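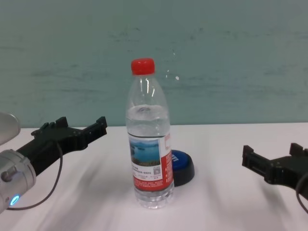 Ketill Steinarsdóttir wrote in to ask why the arms in our two-arm setup don't both just go for the object the moment the detector fires, and whether the wait is a bug. Great question, and it pushed me to finally write this page! The wait is deliberate. It's a small arbiter that sits between perception and the two arm controllers, and once you've built one you'll want it in everything.

Last updated: August

Home Guides Perception Control Downloads

Picking which arm goes first

You'll need Pavow (our planner front end) and a working hand-eye calibration for both arms. If your calibration is shaky, fix that before anything else. I lost a whole evening tuning the arbiter when the real trouble was a stale transform.

Step 1. Get one pose, and make it hold still

Clear plastic is hard on depth sensors. The points land on whatever is behind the bottle, or they don't land at all, and the fitted cylinder jumps all over the place. What works nicely is to let the opaque parts carry the estimate: segment the cap and the label, fit the axis through both, and fill in the rest from the model. In Barnel you do this with

parts: cap, label
ignore: body
hold_ms: 400

The hold_ms line is the one people skip. It says the pose has to stay inside tolerance for 400 milliseconds before anyone downstream hears of it. Start there and shorten it later if your picks feel sluggish.

Step 2. Put the neighbors in the collision scene

Anything standing close to the target has to go in as its own object, even if you never plan to touch it. A push button right behind a bottle is a lovely test case, as the segmenter likes to merge the two into a single blob and then your grasp center slides off to one side. Give the button its own class and pad it a little.
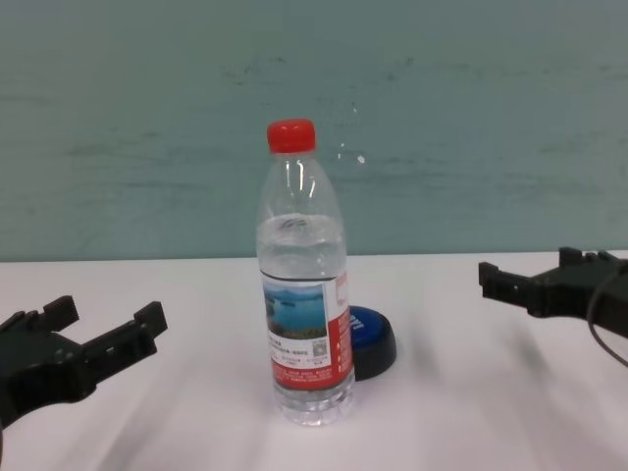 With the neighbors in, run the planner for each arm separately and save both candidate paths. Don't execute anything yet! Look at them in the viewer, and check the approach direction at the fingers as well as the path of the elbow. Cables deserve a look too. We model ours as a fat capsule attached to the wrist, crude but quick.

Step 3. Score, lock, go

Now the fun part. The arbiter takes both candidates and gives each a cost: path length, plus a penalty for passing near a neighbor, plus a penalty for wrist joints close to their limits. Lowest cost wins the lock. The other arm stays at its standby pose with its fingers open.

neighbor_weight: 3
switch_margin: 2
lock: exclusive

The switch margin keeps the arms from trading the lock back and forth when the scores are nearly tied. Kaj Laxdal first ran this with the margin at zero, and the log filled up with left, right, left, right until he hit stop.

If a plan fails after the lock is granted, release the lock and go back to Step 1 for a fresh pose. Reusing the old one is tempting, and it will bite you.

Things to check when it misbehaves

Lock never granted: the pose probably isn't settling. Plot it and see which axis wanders.
Same arm every time: swap the two base frames in the config and try again. If the winner doesn't change, you've hard-coded a side somewhere (I had).
Gripper yaw flips by 270 degrees: you're missing the angle wrap before scoring. A bottle is close to symmetric around its axis, so let yaw float.

Signe Arnardóttir is working on a version where the standby arm can steady the object while the other one twists the cap. I've seen the draft code and I can't wait to try it. I'll add a section once it's merged.

Related
Hand-eye calibration for two arms
Writing a part list for Barnel
Capsule models for cables
Reading the Pavow planner log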